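Kesurlow opens its winter service notes for the Revov outdoor carrier

January 10, 2018

If you run one of our Revov carriers outdoors, you've probably called me at some point to ask why it drifts to one side after a few weeks on rough pavement. I look after service here at Kesurlow, and I've answered that question so many times that we finally wrote the whole thing down! Starting today, our complete winter service notes are free to every Revov owner, and you don't need a support contract to get them.

I wrote most of them myself, with a cup of coffee in one hand and a dirty rag in the other, so please don't expect anything fancy. They cover one machine from the ground up: wheels, drive, wiring, frame, top panel, and then the setup routine we go through before we let a Revov loose on a big open space.

The wheels come first because that's where most of the trouble starts. Slab joints are hard on them (more than 200 service calls last year began with a wheel complaint of some kind), and grit loves to pack in behind the hub. Pull all 4 hub covers, brush everything out, and check the bolts while you're down there. I like to do this every 50 hours of driving. You can stretch it if your pavement is smooth, but I wouldn't stretch it much in winter.

Next comes the frame, my favorite part and the one people skip. A tall upright frame on a low base gets shaken all day long, and the lower brackets work themselves loose a little at a time. Put the carrier on a level floor, hold a plumb line against each upright, and write down what you find. If you need to snug up the brackets, go corner to corner and come back for a second pass. Then check the top panel, and only then touch the steering trim. I can't tell you how many folks have trimmed the steering first, fixed the frame afterward, and had to start all over again (I've done it too, so no hard feelings).

The last chapter is the outdoor check, and I think it's the most useful one in there. Pick a wide stretch of pavement with a long straight joint you can use as a guide. Drive out slowly alongside it, turn, come back, and watch the gap between the wheels and the line. Do it again at working speed. If the gap keeps growing on the same side, go back to the wheels before you change a single setting. I'd much rather see you spend another ten minutes with a wrench than an afternoon in the menus.
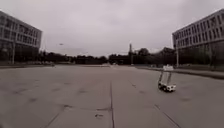 A white robot vehicle with a tall open frame on a concrete plaza.

The notes run to 116 pages, which sounds like a lot, but plenty of that is wiring drawings and blank log sheets for you to fill in. Our friends at Aksoy, who handle spare parts for us, went through every part number and caught a couple I'd gotten wrong. Isberg did the page layout and talked me out of my terrible hand sketches.

Owners can ask for a copy through the Kesurlow service desk, printed or as a file. We'll put out a first round of corrections in March, so if you spot a mistake or have a better way to get at that rear bracket, please send it in. I read everything that comes to the desk, and I'm still looking for a shorter way to do the second bracket pass.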